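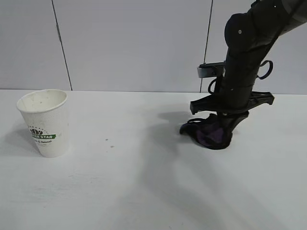

Fixed camera view: cup on the left, arm on the cloth

umia_kat - 2018-01-06
OK, first real post about our table cleanup policy (we call it Gotis). We trained it on 2000 demos, and then I tried adding wrist views on top of the fixed camera. Success went up by 22 points over 50 trials! I'm pretty happy, but tell me what I'm missing.

omance
Nice jump! But did both versions get the same number of demos? If the wrist one had 3000 you're just measuring data.

umia_kat
Same 2000 for both, I promise. Look how much of the cup you get up close:
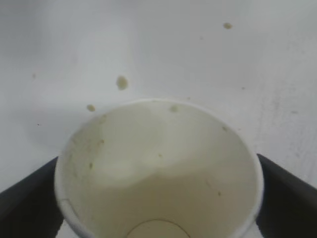
Wrist view, fingers on either side of the cup

marlene_m
Sure, but the fingers and the cup fill most of that. Where's the spill? I'd bet the policy goes blind to the rest of the table right when it needs to plan the wipe.

umia_kat
Fair - but it still has the fixed camera for that. And a wrist view from farther off gets plenty:

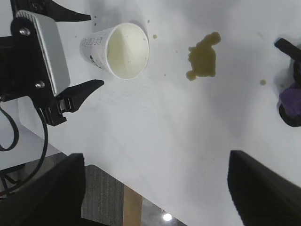

Wrist view with the cup on its side and the green puddle next to it

omance
OK, that one I like. The puddle is really clear there.

marlene_m
Still not sold. 50 trials with one kind of cup? Run it with the wrist views blanked out and post both numbers.

umia_kat
Érica wants the same thing, so I'm setting it up now. Will post the table when it's done.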